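Pink Trays

The trays came to the Undport office in June, three of them, wrapped in paper from a stationer called Canpolat. Jonatan Torvik had ordered gray. He wrote to the shop and got a polite answer that gray was out until fall, and would he like to return the pink ones at his own cost. He would not.

He was on the second floor then, doing the paper end of the Irnidora account. There was more of it than anyone upstairs believed. Delivery slips, signed copies, copies of the signed copies. Invoice 2599 had been missing for 23 days and two people had stopped speaking over it.

He cleared his side of the desk and laid the trays out to think about what went where.

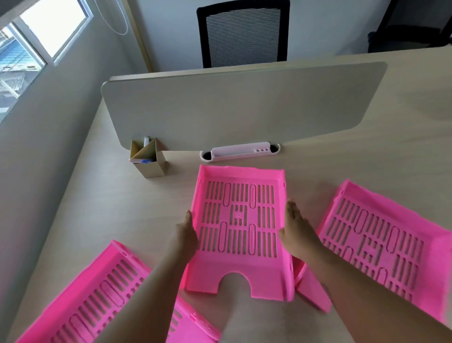

Three trays, one desk.

One for things coming in, one for things going out. The third was the trouble. His sister, who ran a dental office, said a third tray was where paper went to die. He thought she was probably right, but he had paid for it.

He put his palm against the side of the middle one and pushed. It slid easily. He pulled it back. Across the divider the chair was still empty. Mara had moved to the Narkeo team in the spring and had left without taking her mug, and he kept meaning to walk it over to her.

"Are those for here?" asked the woman from accounts, stopping behind him.

"They were supposed to be gray."

"I like them," she said, and went on to the copier.

He tried them in a row, then in a pile. The pile was too tall next to the divider, and the row left no room for his elbows. In the end he carried them to the window. The ledge was wide and white, and all it ever held was the plant that Mara had also left, which he had moved to the kitchen -- it did better there. He picked up one tray and held it level against the light. Across the street the balconies had their railings and their green glass.

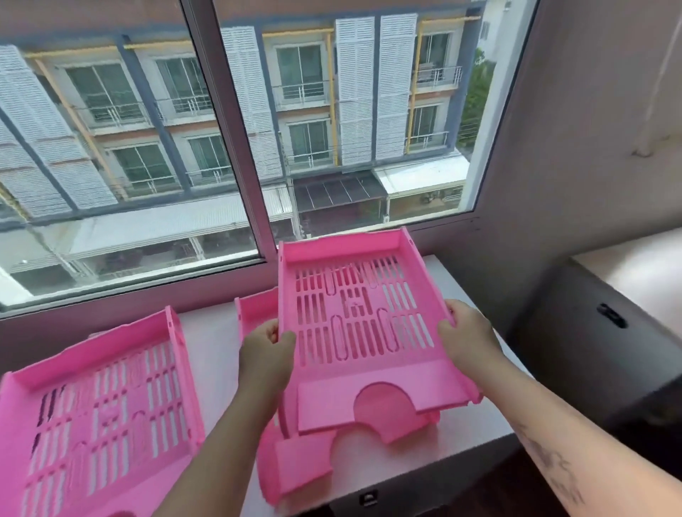
The Third Tray

He found invoice 2599 the next morning, inside a folder marked 28. He read it twice and put it in the third tray, by itself, and went to get Mara's mug.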